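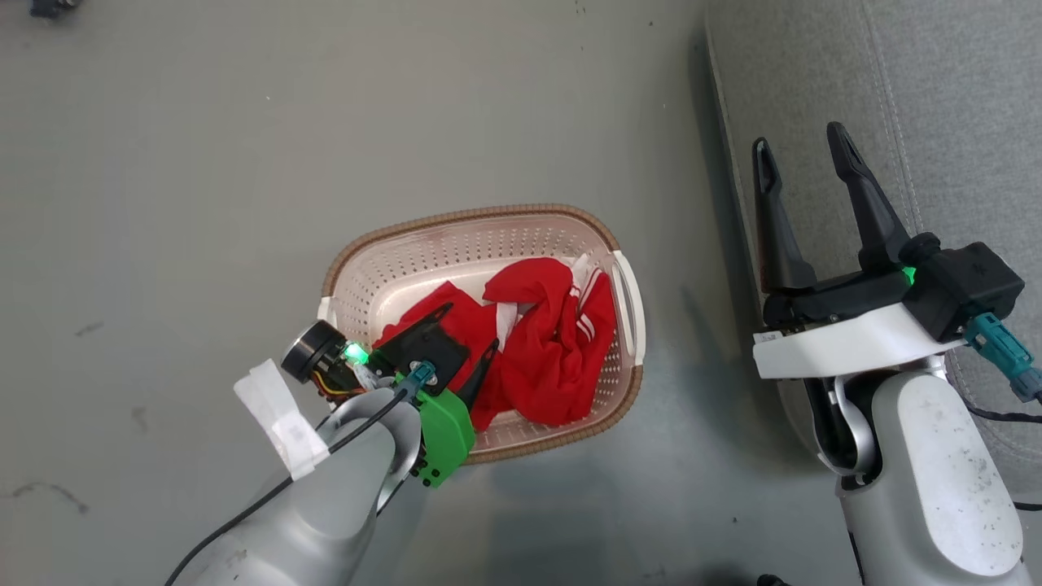 Laundry and Utility Room, Nakville: Gallery Notes

The notes on this page go with the laundry section of the Nakville house survey. The house has a ground-floor utility room with a concrete floor, a short passage to the kitchen, and two bedrooms upstairs. Washing is sorted on the ground floor and dried in the passage. The survey covers baskets, sorting, drying and storage. Entries were written by Liette Fortin and checked by Declan Pomare. Last revised Tuesday, October 18, 2022.

Entries are given by subject. Survey numbers are those used in the Drendinton index.

810. Basket, pink, with reds

Pale pink plastic basket, sides perforated with small round holes in rows. Rim in a brown woven rattan style. White plastic handle at each end. Standing on grey concrete.

Contents: red clothing, including a garment with white stripes and white trim. Reds are kept as a separate load in this house and go in at a low temperature.

Basket type

Perforated sides let air through to the load, so this type is preferred for anything that may wait overnight. Solid-sided tubs are used only for carrying wet things from the machine to the passage. Baskets are not stacked while loaded.

End handles suit a two-handed lift. The survey recommends lifting by both handles with the long side against the body. Carrying by one handle puts the load on a single fixing point, and this is where most of the house's older baskets failed. Two were discarded in February, both split at the handle slot.

Rim

A wide rim is easier on the forearms than a bare moulded edge. The woven style collects lint in the gaps. Clean with a dry nailbrush first, then a damp cloth. Do not soak.

Floor

The utility room floor is unsealed concrete. It sheds a fine dust which shows on dark fabrics, and for this reason clothes are not sorted directly on it. Sweep before sorting. Impi Rissanen has asked for a sealed finish; a price was obtained from a contractor in Cludenport and the work is not yet booked.

Plastic baskets slide easily on this surface when empty. A full one stays put.

3062. Sorting order

Five loads are recognised in the house: whites, reds, darks, towels and bedding, and delicates. Sorting is done by colour first and by fabric second. Striped items are placed according to the darker colour, so a red garment with white stripes goes with the reds.

White trim on a red garment is the usual point of trouble. Wash cool, take out promptly at the end of the cycle, and hang with the trim clear of the red cloth. If colour has moved into the trim, wash again before drying. Heat will set it.

New red items are washed alone twice before they join the general load. Check the lining as well as the face of the cloth. Pale linings pick up dye sooner than the outer trim does.

Pockets and fastenings

Pockets are emptied at the basket and not at the machine. Zips closed, drawstrings tied, cuffs unrolled. Sleeves turned inside out are left that way for printed garments and put right for everything else.

Load size

A basket filled level with the rim is nearly one full drum on the present machine. Anything heaped above the rim should be split. Knitwear is judged by weight and tends to reach the limit well before the basket looks full.

Drying

The passage has a ceiling airer with 8 rails. Heavy items go on the outer rails, where the air moves best. Garments with white trim are hung by the hem and spaced a hand's width apart. Drying time in the passage is one night in summer and two in winter with the kitchen door open.

Wet items should not be left folded over the edge of a basket. The woven rim holds water and marks pale cloth.

Folding

Folding is done upstairs, on the bed in the back room. Kiri Pryor's method has been adopted for tops: face down, sides to the middle, then in thirds from the hem. The stack is put away the same day. Clean clothes go up in a different basket from the one used for dirty washing, and the two are not swapped.

Storage of empty baskets

Empty baskets nest on the lower shelf beside the machine, largest at the bottom. Models with raised end handles do not nest fully and need a further gap above. Allow for this when setting shelf height. The present shelf is one hole too low and Evdokia Konstantinidis has the brackets for moving it.

Care of plastic baskets

Wash monthly with warm water and washing-up liquid. Push a cotton bud through any blocked holes. Keep out of direct sun; pale pink yellows, and the plastic becomes brittle near the handles first. Bleach is not needed and will dull the surface.

Check both handles for play at the same time. A handle that rocks in its slot should be taken off, the slot checked for cracks, and the handle refitted only if the plastic around it is sound.

Related sections

Kitchen cupboards, Nakville
Airing and drying, Kingi
Linen storage, Cludenport
Drendinton index, full list

Corrections to load names or survey numbers should be sent to Declan Pomare with the entry number quoted.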